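How to Bring a Two-Arm Robot onto a Steamed Bun Station

By Smaranda Sârbu, kitchen operations, Ferville

These are the steps we followed to hand the bun station over to a pair of arms, and what the change meant for the staff who worked it before. They are written for the person who runs the kitchen. Your integrator will have a separate document for the wiring and the software.

Our station is small: one electric steamer, one glass lid, one plate, an arm at each side of the table.

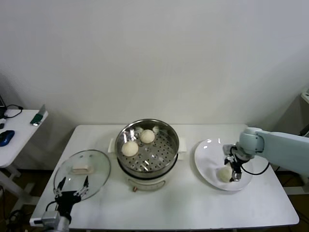
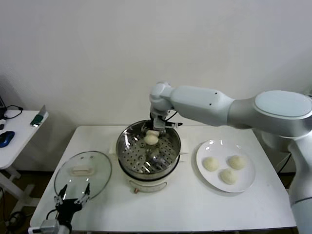
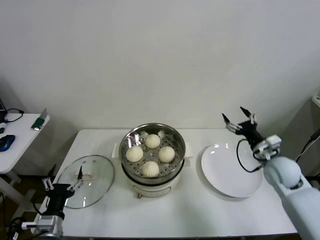
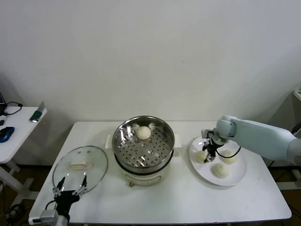 Step 1. Write down the job as it is done now

Before anyone talks about equipment, stand next to the person who does the work and write down every movement. Include the ones that seem too small to matter, such as turning a bun so it sits level or shifting the lid out of the way. Špela Dumitrescu had run our station for years and her list came to two pages. Mine was half a page. We used hers.

Mark each line on the list as one of these:
Move – picking something up and setting it down
Judge – deciding whether something is ready or good enough
Clean – wiping, rinsing, emptying water

We gave the arms the Move lines only. Judging and cleaning stayed with people, and I would start there again.

Step 2. Fix the layout

Choose a place for the lid, the steamer and the plate and keep to it. Ours runs lid, steamer, plate, from left to right. The left arm has the lid and the right arm has the buns.

Clear the table of everything else before a run. Tongs, towels that are not part of the setup, order slips and cups all go somewhere else. This was the hardest habit for the crew to change. A kitchen table collects things, and people are used to reaching around them.

Keep the computer on its own side table. Check the cables on the floor at the start of each shift and move any that have crept into the walkway.

Step 3. Practice cold

Do the first runs with the steamer switched off. Have the arms load and unload the same few buns until the crew is bored with watching. We practiced cold for 12 working days. Use buns you do not plan to sell, and throw them out when they dry up, as a stale bun is firmer and will teach you the wrong grip.

During this period, let every person on the shift press the stop button at least twice. They need to know where it is and that they will not be in trouble for using it.

Step 4. Set the grip

Start with the fingers closing less than you think they should and bring them in a little at a time. Look at the sides of the bun afterward. A dent that stays is too much. If you change flour, filling or supplier, check the grip again. We switched dough in October and lost a morning to this.

The lid needs its own setting. Glass is heavier than dough and does not give.

Step 5. Write the new job description

Do this before the first live shift, with the person who will hold the job. Ours now reads:
Check the water level and switch the steamer on
Start the run and stay within reach of the stop button
Check doneness and reject anything torn or collapsed
Clear the plate to the pass
Wipe down the fingers, the lid and the tray
Fill in the log

Špela's hours did not change. She spends less time leaning over steam and more time on fillings and on the log. She likes the first part and has told me plainly what she thinks of the log. We cut it from a full page to a short form after she pointed out that most of the boxes were never read.

Pay is worth settling early. Two of our people asked on the first day whether watching a machine would be graded lower than cooking. We put it in writing that it would not.

Step 6. Go live on the quiet shift

Start in midafternoon. Keep a second person free for the first week so that the station can go back to hand loading at any time – and do go back to it if orders pile up. The arms are slower than an experienced cook. We still load by hand at lunch.

Allow 20 minutes at the end of the shift for cleaning and parking the arms. It was not in our original schedule and people were staying late to do it.

Step 7. Keep the hand skills

Once a week, run the station for a full shift without the arms. New hires learn it by hand first. When the arms are down for service, the menu should not change.

Problems we ran into

The arm misses a bun on the plate. Check whether the plate has been moved. Put it back on its mark and start over.

The lid slips. Wipe the rim and the fingers dry. If it slips again, stop and take the lid off by hand.

Buns stick to the tray. This is a dough and oiling problem. Fix it there before touching the grip setting.

Staff from the next station keep reaching across. Move their supplies. Signs did nothing for us.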